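Chapter 4
Fingers First

I built my first gripper backward. I spent all of January on the housing, got it just how I liked it, and then found there was no room left inside for the fingers to travel! So in this book we start at the business end and let everything else fit around it.

By now you should have the Jotora parts from Chapter 3 sorted and a spot to work in. Mine is a bench at Kusmont, a shared workshop with brick walls and pipes all over the ceiling, but a kitchen table will do fine. What we're after is a tool you hold in your own hand, with two fingers that meet in the middle and let go again when you ask them to.
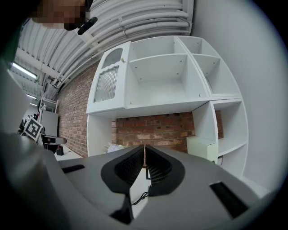 Figure 4.1 Hand-held gripper with ribbed inner pads, fingers nearly closed.

Look at the ribbing on those pads. I tried smooth ones first (so easy to print!) and a plastic cup slid straight out of them. Ribs give the pad something to bite with, and they don't have to be deep. The cable matters too – leave enough slack for the fingers to open all the way, then add a bit more. My first cable lasted 40 squeezes.

Before you cut or print anything, grab a pencil and draw your two fingers twice, once open and once shut. Keep both drawings on the bench. We'll be measuring from them in the next section.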